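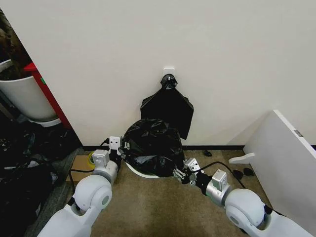

Home | Contents | Chapter 6 | Glossary | Index

Chapter 6: Reading a Lease Before You Buy the Building
Last updated: January

When you buy a rental building, you also buy the promises the last owner made to the tenants. In most cases a lease stays in force after a sale. The rent, the end date and any right to renew carry over to you on the day of closing.

Take the case of Pramila Solanki, who made an offer on a building in Trustesbridge with 19 apartments. The seller's rent sheet showed an average of $927 a month. Her attorney, Ferhat Bayram, asked for the signed leases and found that 3 of them set a lower rent than the sheet did. One tenant had also been given an option to renew for two years at the same price. Solanki lowered her offer before the inspection period ended.

A rent sheet is a summary made by the seller. The lease is the contract. Where the two differ, the lease normally controls, and a buyer should ask each tenant to sign a statement confirming the rent, the deposit and the end date. This statement is called an estoppel certificate.

In this chapter you will learn to find the main terms in a lease, compare them with a rent sheet, and work out how deposits are handled at closing. Section 6.1 starts with the term of the lease.

Shares: 95 | Comments: 3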